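Contents Previous Chapter Next Chapter Glossary Index

Chapter 4
Keeping a Field Season: Beetles, Moths and the Notebook That Ties Them Together

I should admit right away that I came to beetles by accident. I was supposed to be counting moths at a light sheet outside Kekville, and the moths just weren't coming in (cold night, bright moon, wrong month, take your pick). What did come in was a ground beetle as long as the top joint of my thumb, marching across the bottom of the sheet like it owned the place. I wrote it down, drew it badly, and that page is still the first one in my beetle notebook!

By the end of that season I had 1,580 entries. The next year, with two sheets running and a line of pitfall traps along Isah Creek, I got to 3,329, and I thought I was doing wonderfully until I tried to use them. I couldn't. Half the entries had no habitat, plenty had no time of night, and for a whole stretch in April I'd written "same spot as before" without ever saying which spot that was.

So this chapter is mostly about notes. You'll get to traps and lights in Chapter 5, I promise, and I know that's the fun part. But before you set out a single cup I'd like you to think about what goes on the page: where you were, when you started and stopped, what the weather was doing, how you caught the thing, and how sure you are of the name. That last one matters a lot with small brown ground beetles, which can eat up an entire evening each and still leave you at "some kind of Amara."

We'll work through three sites that I know well. The Skovitz meadows are dry and grassy and good for tiger beetles in the hot part of the day. Isah Creek is damp, shady and full of rove beetles if you're willing to turn over wet leaves. Momton Ridge is the one I love most, around 4,000 feet up with old logs everywhere, and it's far enough from my house that I stay over and sort the night's catch the next morning.
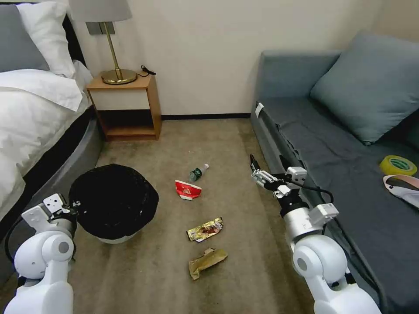

Figure 4.1. Bedside corner with lamp and nightstand.

Overnight trips change how you keep records, by the way. You're tired, you started at 9 p.m. and finished after midnight, and now one night's catch has two dates. Pick a rule and stick with it. I use the date the trap or light went out, always, and I write the clock time next to anything I pick up by hand.

Terms to watch for in this chapter: voucher, effort, bycatch, null night. A null night is one where you ran the light and got nothing at all, and yes, you still write it down. I skipped mine for years and I'd love to have them back.

4.1 What Goes on the Page

Start with the place. "Near the creek" won't do, even if there's only one creek.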